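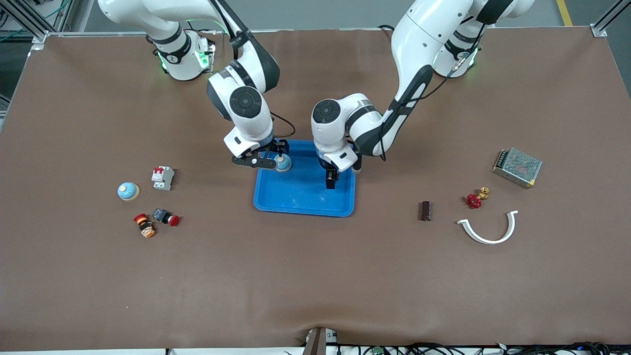
Clollport Electrical Stores – Parts Group
Minutes of the meeting held Jan 22, 2026

Present: Morfudd Yorath (chair), Kerttu Koskela, Nelli Heiskanen, Ilari Leinonen (minutes)
Apologies: Thaddäus Reisinger

1. Minutes of the last meeting
Agreed with one correction. The shelf order under item 4 was for 20 bins. It had been written down as 17.

2. Small parts and trays
Kerttu reported that panel parts are still being put away in mixed boxes. Push button caps, indicator lamps, breakers and display modules end up together, and the lamp domes get scratched. She asked that parts be laid out on the brown table first and moved into a blue tray before they go to the shelf.

Nelli said the trays are shallow and should not be stacked with parts in them. Agreed. Full trays go side by side on the lower shelf – labels facing out.

Morfudd asked whether caps of the same color should share a tray. Left open until Thaddäus is back, as he does most of the picking for Brulo.

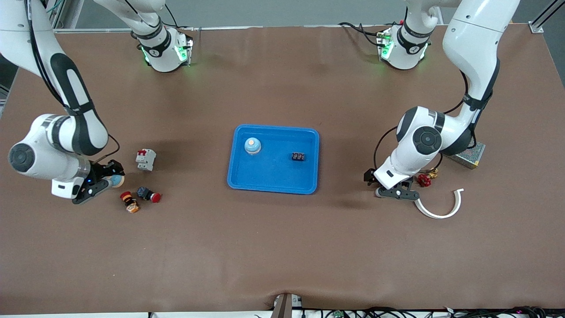
Item 2: blue tray with an indicator lamp and a display module.

3. Display modules
Ilari asked for a separate drawer for these. The Kyriakidis order will bring in 64 more and the present drawer is nearly full. Nelli will clear the one under the window.

Loose screws found in the drawer go in the jar, not back on the table.

4. Labels
The new label roll does not stick well to the older bins. Kerttu has tried wiping the bins down first and will report back. Morfudd will ask Brivance for a sample of the other roll before we order more.

5. Actions
Kerttu – write up the tray layout and pin it by the door
Nelli – clear the drawer
Morfudd – label sample; ask Thaddäus about cap colors
Ilari – move 2 spare trays up from the back store

6. Any other business
The stock count stays in April. Nelli is away for the first week of it, so the count will start in the second.

Next meeting to be set by email.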